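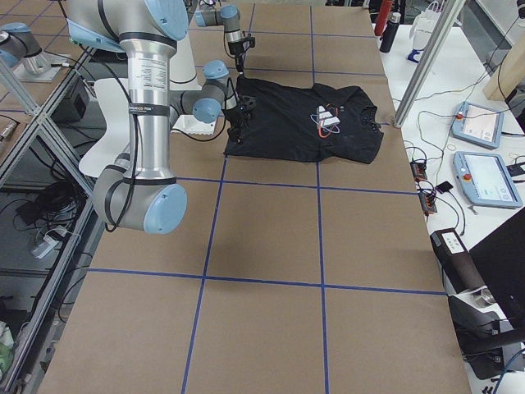
Afroza Dissanayake
Materials and Workroom Editor, Lutville
22 Nov 2020

Prurnonard Kraft Table Roll: Review

The Prurnonard roll is sold as a disposable cover for work tables. It is plain brown kraft, uncoated on both sides, wound on a cardboard core. The long version holds 700 feet. I have been using it under garment layout and folding, with Conmont blue painter's tape for the grid. The tape is a separate purchase and gets its own section below.

Laying it down

The paper comes off the core with a strong curl. Cut it about a hand's width over length, turn it curl side down, and leave it overnight with weights on the corners. Laid straight from the roll it lifts at both ends and has to be taped along the full edge. On a long table, pull from the roll in one pass. Stopping halfway leaves a faint crease across the sheet, and light fabrics catch on it.

Cut quality depends on the blade. A fresh utility blade gives a clean edge. Scissors tend to wander on anything longer than the table is wide.

Surface

Cotton jersey sits on it with moderate grip. A T-shirt can be spread flat and will hold its position while one sleeve is adjusted, though a bunched collar will not relax on its own and needs to be pulled out from the shoulder seam. Contrast is the main reason to choose brown over white here: a black shirt reads clearly right to the hem, and so does a pale print on the chest. Tan and khaki garments are harder to place by eye.

Lint is low. I brushed a dark shirt down after a week on the same sheet and picked up very little fiber. Oil marks are permanent, as with any uncoated kraft, and steam cockles it. Do not press on it.

Tape grid

Two lines run the length of the table and three cross them, which gives cells large enough to be useful as position references without a ruler. The Conmont tape holds well on kraft and is easy to see. Removal is another matter. Within a day or two it lifts clean if pulled back slowly at a low angle. After a week it takes the top fibers with it, so treat the grid as part of the sheet and discard both together. The tape edge is thin enough that jersey slides over it, but lightweight hems do sometimes stop there.

Bastian Sperling, who runs the cutting room at Kereama, marks his grid in pencil. It is faster and perfectly flat – and unreadable from the other end of the table.

Wear

One sheet lasted up to 321 folding cycles before the paper softened at the near edge. Failure always began where forearms rest. The middle of the sheet was still usable.

Faults

The core is weak and ovals if the roll is stored on its side. The outer wrap has no start tab, and the first turn is usually lost getting it open. A wider roll is listed for January.

Rating: four out of five. Tape: three out of five.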